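4.2 Gathering the demonstrations

The plan in our proposal was to record 1,000 demonstrations of desktop assembly. We recorded 675. The shortfall has several causes, and most of them are memory modules.

Each demonstration covers a single insertion: a processor into its socket, a memory module into its slot, a card into the board, or a hard drive in its caddy into the bay. We first tried recording whole builds from start to finish. A whole build took nearly 30 minutes, and an operator who fumbled the last step had produced a long, expensive example of how to fumble the last step. Splitting the work into single insertions let us throw away the bad part and keep the rest.

Three operators drove the arm by hand controller. Two had used the Ernier interface before. The third, Maj-Britt Lundgren, had not, and her demonstrations turned out to be the most useful of the lot. The experienced operators moved straight to the goal and rarely missed, so a policy trained on their data alone had no idea what to do once it was slightly off. Lundgren's early sessions are full of small misses followed by patient repairs. She has asked us to describe this as a sampling strategy, and we are happy to do so.

Between demonstrations the operator shifted the case by a small amount and turned it a few degrees. The parts tray stayed where it was. We had meant to move the tray as well - the Sesberg protocol calls for it - but doing so meant calibrating the tray again every time, and enthusiasm for this ran out in September. The effect on the results is discussed in Section 6.
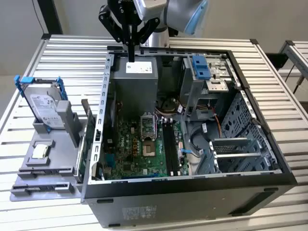 Figure 3. The workspace, with the open case under the gripper and the parts tray at left. The CPU socket and both memory slots are empty.

Every recording was reviewed by a second operator, who marked it as clean, repaired, or failed. Of the 675 demonstrations, 393 were marked clean. Failed attempts were kept in a separate split and are not used for training in this paper, though they make up the most watched folder on the Erthorpe server. Reviewers disagreed mainly over the line between clean and repaired: one held that any second contact with the slot was a repair, while another was willing to forgive a great deal if the part went in. We settled on the stricter reading and labeled the early sessions again from the start.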